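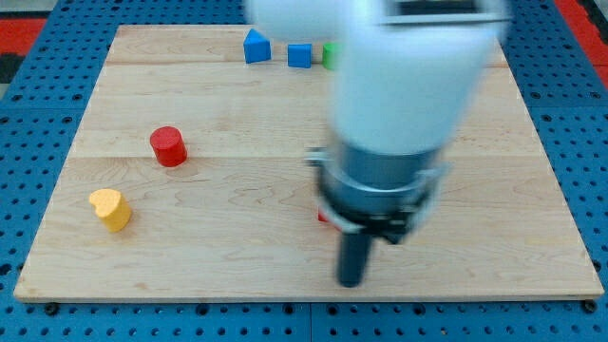 2 min read

The arm I want to tell you about spent most of its life pushing toy blocks around a wooden board, so when people hear it had a safety incident they tend to laugh. I laughed too, until I put my hand where the thing had been going and did the math.

I'd driven out to the Gellwood workshop to write something cheerful. Nosipho Rampersad runs the bench there, and she had promised me a morning of watching a robot learn to nudge a yellow heart across a board without knocking over the red cylinder. It's oddly gripping! You find yourself rooting for the heart. The arm has a plain black rod for a finger, pointing straight down, and it pokes and slides things a little at a time, or that's the idea. When it swings between moves it's quick enough that you mostly see a white smear.

The fault showed up in October. Ayanda Van Wyk was at the bench, resetting blocks by hand between runs, which she did 420 times that week (she had a tally sheet, and she showed it to me with some pride). The routine was simple. Press pause, wait for the arm to park, reach in, move the blocks, press resume. On one of those resets the screen said "paused" and the arm was parked, and with her fingers on the blue cube it took off across the board.

It missed her by the width of a coffee mug. She told me she didn't even yell, she just sat down on the floor.

So what happened? Xolani Pretorius spent the next two days in the logs, and his answer is the kind of thing that makes your stomach drop. The pause button lived in Tinero, the software they use to plan the moves. Pressing it told Tinero to stop sending new moves, but it did nothing about the ones already sent. A network hiccup had left a move sitting in the queue for 25 seconds, and when the connection came back the arm did as it had been told. The speed cap wasn't helping either. Someone had raised it to 90 percent for a demo and never put it back.

I asked Nosipho whose mistake that was. "Mine," she said, before I'd finished the question. "We had a perfectly good stop button on the wall and we'd trained everybody to use the one on the screen."

They've changed a lot since. There's a hold switch now that you keep squeezed the whole time your hand is over the board, and if the arm so much as twitches its drives cut out. Old moves expire. The speed cap needs a key, and Precious Kekana has the key – I tried to get her to tell me where she keeps it and got nowhere.

Ayanda still does the resets. I asked if she trusts the arm and she said she trusts the switch. Then she squeezed it, reached in and set the red cylinder back on its mark for the next run.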